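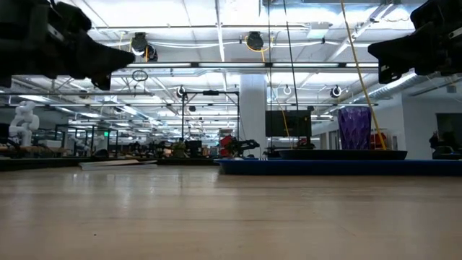 Reading time: 1 minute

Unit 4 handout: Trays and a single upright piece

Read this before the August session at Trondanton. Bring one vase and two trays of different shapes.

The base tray is long and shallow and sets the direction of the group. Dark blue works well on a light beige wood top. Lay it down first and leave bare table in front of it.

The second tray goes on top. A black oval with a raised rim breaks up the straight lines underneath. Keep it flat.

The vase comes last. Stand it near one end of the oval. A faceted vase in translucent purple catches light on its angles, so turn it 15 degrees at a time and check from your seat.

Exercise (20 minutes)
Set up the group, then sketch it from the front. Move the vase to the middle of the oval and sketch it again. Write a few lines on which version feels heavier and where.

Homework
Read the Brestetti chapter on glass, first 30 pages. Hand in 800 words on placement with both sketches attached.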